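**Equipment Review: Skellero general-purpose cloth, orange**
Household and Workroom Goods Section, 11/29/21

The Skellero cloth is sold in packs of 50 for use in canteens, workrooms and shared kitchens. It was submitted for review by the supplier, Hendriks, together with a washing guide and a short statement on care. The Section bought a second pack at the ordinary price, so that the findings would not rest on supplied goods alone. No difference was found between the two.

Reviewers were asked to judge the cloth on its handling, its behaviour in the wash and the ease with which it may be folded and put away. The last point is given more weight than in earlier reviews. Members had written to say that cloths which will not lie flat take up far more shelf space than their makers allow for.
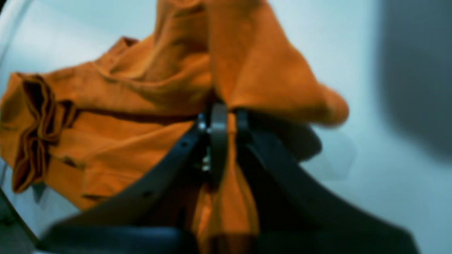 The cloth has a soft hand and bends readily. It may be gathered up in one movement and wrung without strain on the wrist, and reviewers with smaller hands reported no difficulty. The edges are neatly finished on most of those examined. In the supplied pack, 3 cloths had a trailing thread at one corner, which was trimmed before washing and gave no further trouble.

On a laminate worktop the cloth took up spilt tea well on the first pass and less well on the second. It should be rinsed between passes. On glass it left a faint bloom which had to be buffed away with a dry cloth, and the Section does not recommend it for windows or mirrors. Users who require a cloth for glass are referred to the Flarnoveck range, reviewed in April.

### Washing

The cloths were washed at the temperature given in the guide, first by themselves and then with white cotton. The first wash coloured the water slightly. No transfer to the white cotton could be found, but the Section would still advise a separate first wash. Shrinkage was small and fairly even. After repeated washing the surface became a little rougher, and two of the reviewers preferred it in that state.

The cloth holds its creases if left in the drum. Where it was taken out promptly and shaken, it dried flat enough to be folded without pressing. Where it was left overnight, it had to be damped again and smoothed by hand.

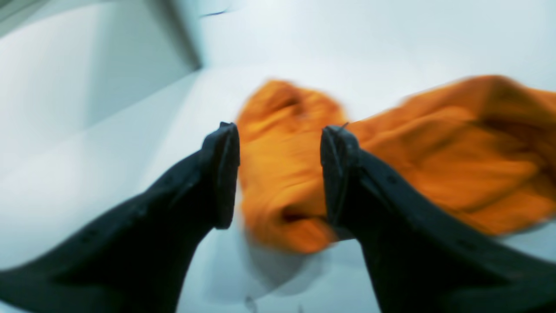
Zarkard, replying to the draft of this review, wrote that the advice on prompt removal was sound but would be hard to follow in a building where the machine is shared between floors, and asked whether a short tumble on low heat would serve as well. The Section tried this. The creases were reduced, though not removed, and the hems drew in slightly. Members may use the method where time is short.

### Folding and storage

The guide recommends folding in half twice and stacking with the fold to the front. This is satisfactory for small numbers. For a full pack the Section prefers folding in thirds and then in half, as the resulting stack leans less and a single cloth may be drawn out without disturbing those above it. The cloth should be picked up by two neighbouring corners. If it is taken from the middle it drops into a bundle and must be opened out again.

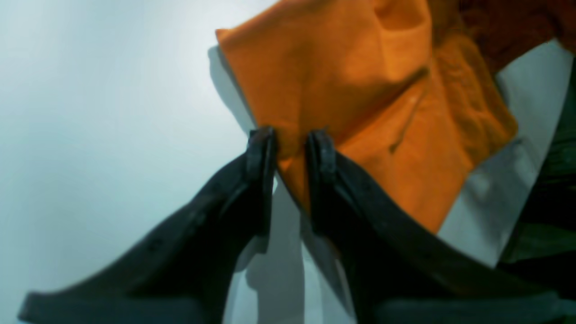
Volume 83, page 257

The colour deserves a remark. A strong orange is easily noticed when a cloth has been left behind on a bench or at the back of a sink, and in a building which sorts its cloths by colour it is unlikely to be confused with blue or green. Faded examples remained distinct after the washing trial.

The pack itself is less satisfactory. The outer wrapping tears along its length when opened, and there is no means of closing it again. A lidded box should be provided by the user. The washing guide is clearly printed, but it is loose in the pack and is easily thrown away with the wrapping. Hendriks has been asked to consider a sewn label.

**Finding:** suitable for general wiping and drying. Not recommended for glass. Recommended for shared kitchens and workrooms, subject to a separate first wash.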